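Cilus Robotics Club: Questions We Get a Lot

Last updated August 6, 2019

What is this club, anyway?
We're a student club in Pratville that spends way too many evenings teaching a robot arm to play chess. I'm Yanling Yin, I run the software side this year, and I'm the one who answers the club email, so these are pretty much the questions that land in my inbox (plus a couple my mom asked).

Do I need to be good at chess?
Nope! I'm terrible. You need to know how the pieces move, and even that you can pick up in an evening. We do have a few strong players and they're handy when the arm ends up in a weird position and somebody has to say whether it's legal.

Do I need to know how to code?
It helps, but plenty of people start with zero. New members usually begin on the Pluvden, our name for the little program that turns "pawn from here to there" into arm movements. It's 652 lines long, it has lots of comments, and you're allowed to break it.

Why do you call the squares by the wrong names?
Ha, yes, every chess player asks. Our letters are the rows and our numbers are the columns, running 1 to 8 across the top and A to H down the side. Light plays from the left, dark from the right. So a light pawn heading up the board in the normal sense is moving from left to right for us, and A3 to A4 is one step forward. We went with the way our grid is stored in the code, and by the time anybody complained we were all used to it. The letters and numbers are handwritten on paper strips, and the circles are how we talk about a single move: red around one square, blue around another.
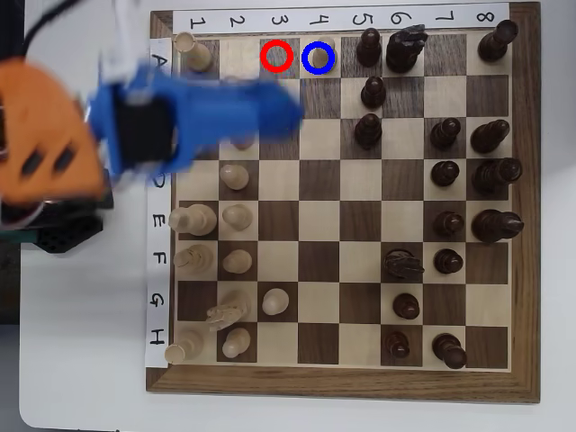 Lévesque wrote in to say that we should just switch to regular chess notation and be done with it, given that every new member has to unlearn something on day one. Fair point! There's a converter on the to-do list for January, and if you want to be the one who writes it, please, please come.

Does the arm decide its own moves?
No. A plain old chess program picks the move and our code works out how to get the piece there. Choosing is the easy part. Picking up a knight without bumping the neighbors is where our time goes.

What happens when it knocks something over?
We stop, fix the board by hand, write it down in the log and go again. Please don't reach in while the arm is moving. Hit the stop button first, even if you're sure you're quicker.

How much does it cost?
Dues are $31 a semester and that covers parts and snacks. We raised $700 last year for repairs, so you won't be asked to chip in for anything you break.

How often do you meet?
Twice a week, 3 hours each time, but you can show up late or leave early. Email me first if it's your first visit and I'll come let you in.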